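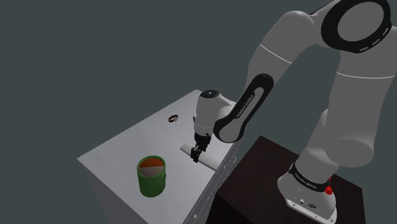

How a Robot Practices Before It Gets a Real Table

A robot arm can learn to pick things up and put them down. First it has to practice, and a lot of that practice happens inside a computer.

The arm, the table and the green cup in the picture were all drawn by a computer program. A program like this is called a simulator. It works a bit like a video game, with rules for how things fall, slide and bump into each other.

Why not use a real arm?

Real arms cost a lot of money. They are also slow to practice with. If a real arm pushes too hard, it can break a cup or hurt its own fingers. In a simulator, a broken cup costs nothing. The program starts over and the cup is back.

A computer can also run many practice tables at the same time. Ebbe Sjögren and his team at the Eltberg lab ran 12 at once.

What does the robot learn?

The team wrote a learning program and named it Nalia. Nalia decides how the arm should move. At first its moves are close to random. The arm waves in the air or presses on the table in the wrong place.

After each try, the simulator gives Nalia a score. Moving the fingers closer to the right object earns a little. Picking it up earns more. Nalia changes its moves a tiny bit to get a better score next time, and then it tries again.

The part that does the grabbing is called a gripper. The one on this arm is black and has two fingers that point down at the table. Your hand has five fingers and can feel what it touches. Two fingers and no sense of touch make the job harder, so Nalia has to line them up carefully.

Changing the table

The team wanted to find out if a robot learns better when its practice table keeps changing. They trained Nalia in two ways.

In the first way, every object started in the same spot each time. In the second way, the simulator moved the objects before every try. It also changed the colors and the light.

Then came the test. Both versions got 676 new tables they had never practiced on. The version that had practiced on changing tables did better. It took longer to train, 7 days compared with 5, but it could handle an object in a new place. The other version often reached for the old spot and closed its fingers on air.

What comes next?

A simulator is never exactly like the real world. Real objects can be sticky, bent or heavier than they look. In March the team will move Nalia to a real arm and give it the same kind of test.

Words to know

Simulator: a computer program that copies how real things move.
Gripper: the part of a robot arm that holds things.
Training: practicing many times to get better at a job.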